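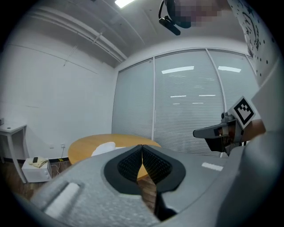 A lifetime of what, exactly?

2026-05-27

I have been reading guarantees again. A subscriber wrote in after our November issue to say that we had been too kind to the lifetime guarantee, and having gone back over what we printed, I think the subscriber was right. We said it was "usually a good sign". I would now say it is usually a sign that somebody in marketing has had a meeting.

Let me start with my own kettle, as that is where the trouble began. It is a Skisuris, it cost me £46, and it came in a box that said GUARANTEED FOR LIFE in letters bigger than the name of the maker. When the lid catch gave up I went looking for the terms, which were not in the box. They were on the website, under a heading called Our Promise, in a document you had to download. The document says that "life" means the expected service life of the product under normal domestic use. It does not say how long that is. When I wrote to ask, I was told that the expected service life depends on the product and on how it is used. I wrote again and asked what it was for my kettle, used by me, to boil water. I was sent a link to Our Promise.

I don't say this is dishonest. The words are all there if you look. But I bought the thing thinking that life meant mine, and I suspect most people in the shop would have thought so too. If life means "as long as it lasts", then what I have been promised is that the kettle will work until it stops working. I could have worked that out on the drive home.

After that I got out the folder. Some of you know about the folder. It holds the paperwork for more or less everything in the house with a plug, plus the suitcases, the garden shears, two frying pans and a waterproof coat. I went through it over a wet weekend looking for the word "lifetime" and reading what came after it.

The frying pans are from Van Beek and they are the best of the lot, I'll admit that early on. The terms fit on one side of a card. They cover the body of the pan and the handle for as long as you own it, they don't cover the coating, and they say so in the second line in the same size of type as everything else. You can argue that the coating is the only part of a non-stick pan that ever goes wrong, and I have argued it, at some length, to people who were trying to eat. A slab of metal with a handle riveted to it doesn't need much guaranteeing. Still, nobody reading that card could feel tricked by it, and it asks for proof of purchase and nothing else.

The suitcases are another matter. Novanach will repair or replace a case for life, excluding damage caused by airlines, handlers, overpacking, wear, damp, sunlight and "cosmetic change". I have tried to think of what is left. A fault in the manufacture, I suppose, which would show itself on the first trip or the second, and for which the shop would have to put things right anyway under the ordinary law. Repairs are free, but you pay to send the case to the repair centre and you pay to have it back. I asked for a price on the larger one and got a quote of £136 for the round trip. A new case of the same size, from a brand that promises nothing at all, costs less than that.

This is the bit I would like readers to take away and chew on. A free repair with a postage bill attached is a paid repair. It may be a fair price and it may be worth it to you. The word "free" has no business being there.

Then the coat. The coat is a Hamberg and I am very fond of it, and it kept me dry on some of the worst hills in the country until the tape began to lift from the seams. Hamberg has a lifetime guarantee too. To claim on it you must have registered the coat within 28 days of buying it. I hadn't, because who registers a coat? When I looked at the registration form to see what I had missed, it wanted my date of birth, my household income in bands, my hobbies, whether I had a dog, and permission to share all this with "selected partners". So the price of the promise is a fairly full account of yourself, handed over while the coat is still new and you have no reason to think about seams.

I have heard the argument for registration and I'll set it out fairly. Firms need to know that you are the first owner. They need to know when the thing was bought. A receipt fades, and a shop may close. All true. A receipt also does that job perfectly well for most of us, most of the time, and it doesn't ask about the dog.

While we are on first owners, have a look at that clause in anything you own. Nearly every lifetime guarantee in my folder ends when the object changes hands. Give your daughter your good suitcase when she leaves home and the lifetime is over, although you are both alive and so is the suitcase. If the claim is that a thing is so well made it will last for ever, I don't see why it should be less well made in somebody else's spare room. Van Beek's card has this clause as well, I'm sorry to say. It is the one thing on it I'd cross out.

Some readers will say I'm being hard on firms that at least offer something. One of them already has, in a letter running to four pages, and made a good point, so I'll pass it on. A maker who puts "lifetime" on the box has to keep a repair bench somewhere, or at least a person answering the post, and that is more than you get from a maker who puts nothing. The same letter described a pair of shears sent back after many years and returned sharpened, with a new spring, at no charge. I believe it. I also notice that in stories like this one the firm has often done more than its terms require. Somebody at the bench was decent. That's a reason to like the firm, and it's worth knowing, but you can't enforce it, and the next person at the bench may be a different sort.

There is also the question of what happens when the maker goes. A lifetime guarantee is only as good as the company behind it, and companies are bought, merged, wound up and started again under nearly the same name with more alarming regularity than kettles fail. I have one certificate in the folder with an embossed seal and a ribbon printed on it, and the firm that issued it lasted 9 years. The product, a wall clock, is still going. I look at it a good deal.

What about the law? We get asked this every time and the answer doesn't change much. Your rights against the shop exist whether or not there is a guarantee, and a guarantee can't take them away. If something is faulty, begin with whoever sold it to you. Shops like to send you off to the manufacturer, and a long guarantee makes that easier for them, as it sounds so much more generous than anything they could offer. Be polite and stay where you are. For anything costly or complicated, get proper advice, which you won't find in a newsletter put together on a dining table.

I was going to finish with a table comparing terms, and I got some way into it before giving up. The terms don't line up. One firm's "repair or replace" is another's "repair, replace or offer credit at our discretion", and you can't put those in the same column with a tick beside each. I was also uneasy about the length. The Novanach terms alone run to 4000 words, which I now know because I pasted them into a word counter in a bad temper.

So, a few habits I've picked up. I look for the exclusions before I buy, on my phone, in the shop, and if I can't find them in the time it takes to queue, I treat the guarantee as worth nothing and judge the thing by its price and its hinges. I ask who pays the postage. I photograph the receipt. Given the choice, I'd sooner have five years spelled out on a card than a lifetime nobody will put a number to.

Skisuris, by the way, did offer me something for the lid. It was a discount code towards another kettle, valid for one month. The present one works if you hold the lid down with a wooden spoon.

If you have made a claim on a lifetime guarantee, and especially if it went well, please write in. I have plenty of the other kind. Copies of the actual terms are more use to me than a summary, and do say whether you were asked to pay for carriage. The next issue goes back to smaller matters, starting with shops that won't print a receipt at all.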